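Section 4 - Folding and stacking on the bed

Popescu Guest House, staff set-up guide, April version. Replaces the sheets Yolanda Dvorak pinned up in the linen room. If yours still says "fold on the floor" bin it.

Read section 3 (sorting) first. Folding before sorting means doing the lot twice.

4.1 Before you start

1. Clear the bed. Pillows off, top cover off. Leave the straw mat down, it gives you a firm surface.
2. Put the green pad on top of the straw mat, in the middle. Smooth it from the centre out. Edges flat.
3. Curtains open. You need the light to spot marks, esp. on white.
4. Wash hands. Dry them properly.
5. Lay out one garment only. The rest wait in the bag.

Note - the pad is for folding, not ironing. Nothing hot on it, ever. Ironing is section 6.
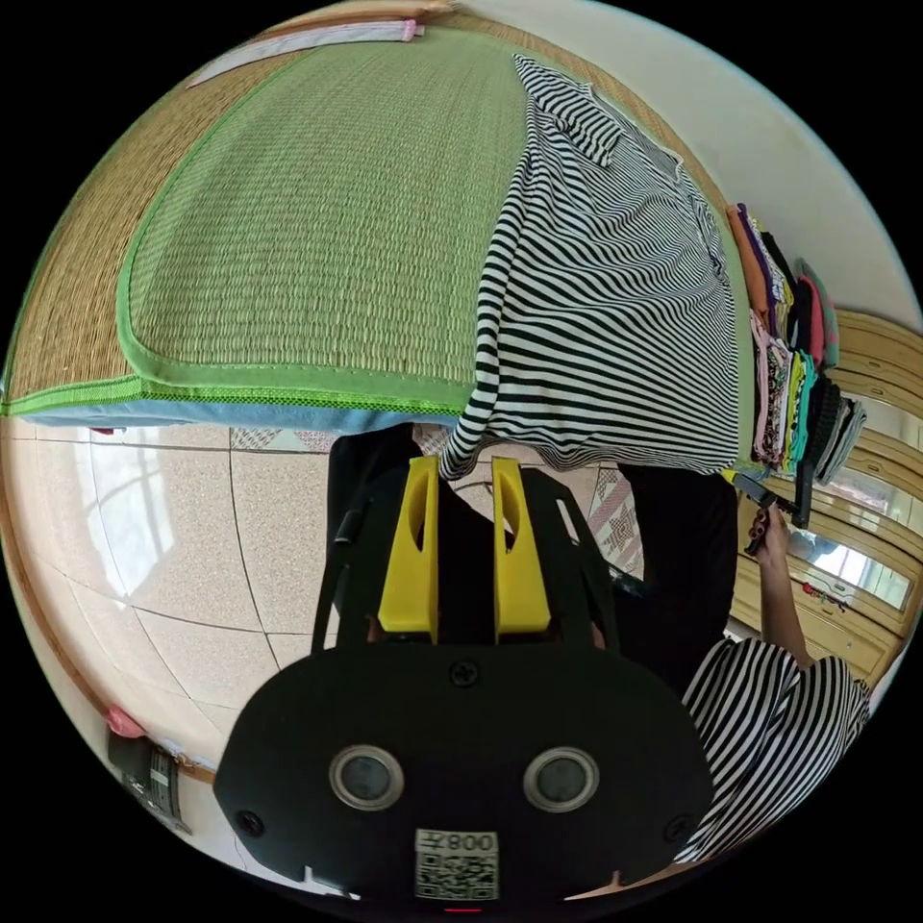 Fig. 4a. Striped shirt laid out on the green pad, folded stack to the right by the wall.

4.2 Shirts and tops

1. Lay the shirt face down, collar away from you. Buttons done up, top one and every third after that.
2. Pull the hem straight. If it hangs over the edge of the bed thats fine while you smooth, but bring it up onto the pad before folding.
3. Fold one side in to the middle of the back. Sleeve straight down along the fold.
4. Other side the same. Both sides should meet, or nearly.
5. Bottom third up, then again up to the collar.
6. Turn over. Check the front. Redo if the collar is squashed.

Target width 22 cm. That's the shelf width at Wudley, and most of it goes there. There's a card cut to size in the top drawer - use it for your first few, after that you'll have the feel of it.

Stripes: line them up at the side seams before step 3. Takes a moment. If the stripes run off at an angle the whole shirt looks badly folded even when it isn't.

Knits: no hanging, no clips. Same folds but don't press down hard. Let the piece rest flat for a minute if it has been scrunched up in the bag.

Caution - do not drag knits across the green border of the pad. Stitching can catch. Lift, then place.
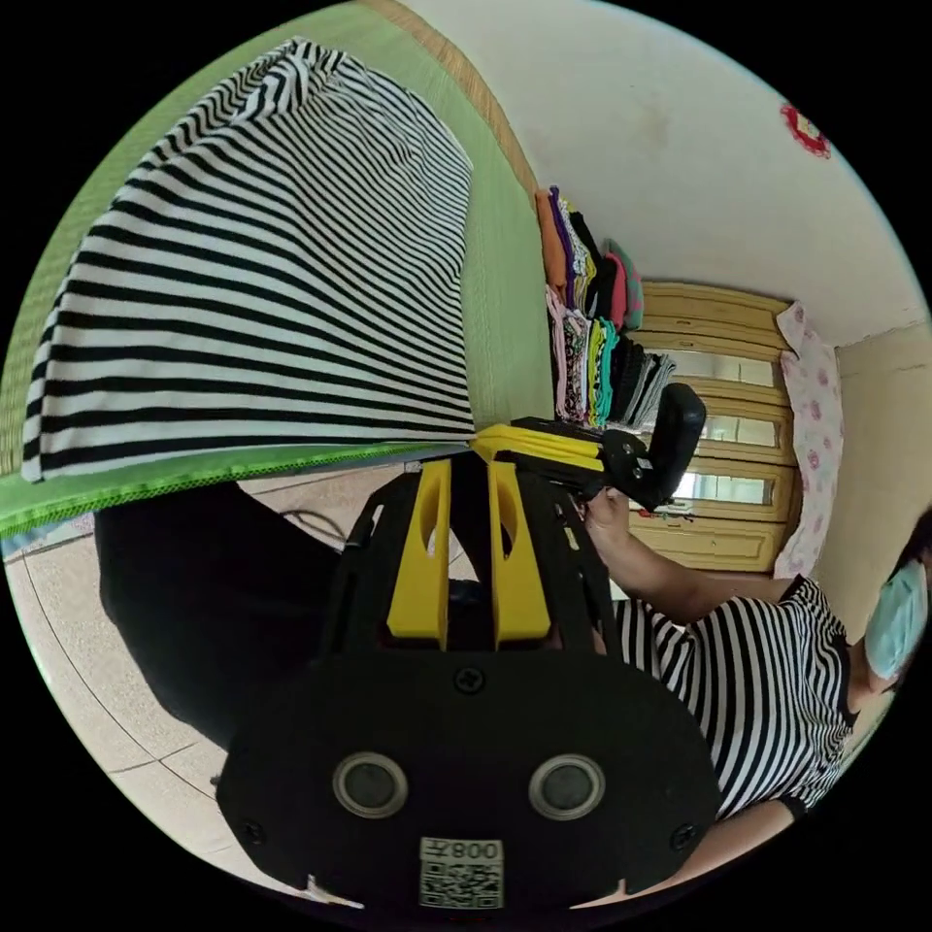 4.3 Building the stack

1. Start at the wall end of the bed. Never the open side, it will go over.
2. Heaviest at the bottom. Jumpers, trousers, then shirts, then thin tops.
3. Folded edge facing out, towards the room. Loose edges to the wall.
4. Turn every other piece round if the stack starts to lean.
5. Stop before it gets to the point where you need two hands to steady it. Start a second one.

Don't sort by colour. We tried it, it took ages and Alaric Iwasaki had to take the whole lot apart to find one child's vest. Sort by owner, then by type. Mixed colours in the stack are fine.

Small things (socks, hankies, belts) go in the drawer tray. Not on the stack, they slide down the back.

Caution - wardrobe doors open outwards. Check the stack is clear before you pull, and don't lean anything on the glass.

4.4 Anything still damp

Feel the collar, cuffs and seams. If any of them are cool or heavy it's damp, dont fold it.

1. Hang it on the line, one piece at a time with a gap between.
2. Window open if the weather's dry.
3. Turn dark things inside out.
4. Come back to it after the rest is done. Still damp - leave it till evening.
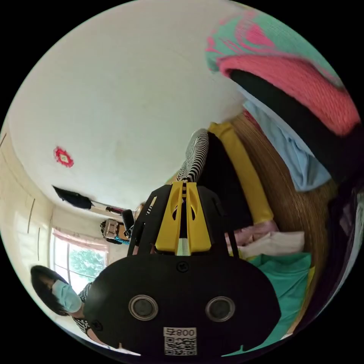 Damp pieces go on the slip with a D next to them so whoever has the late turn knows to look. Write the time as well. Trinity Kasprzak does the 8 pm round and will fold what's ready, the rest stays up overnight.

4.5 Finishing off

1. Carry stacks to the wardrobe flat, both hands underneath. No chin.
2. Top shelf for out of season, middle for daily use.
3. Shake the green pad out of the window, lay it back down.
4. Wipe it with a barely damp cloth if there's fluff. No soap on the weave.
5. Sign the slip, leave it in the tray.

Missing buttons, pulls, stains: put the piece to one side and ring Anisa Chin on extension 152. Don't mend it yourself. Spare pads and folding cards are in the linen room, order code 2296.

Section 5 covers bedding.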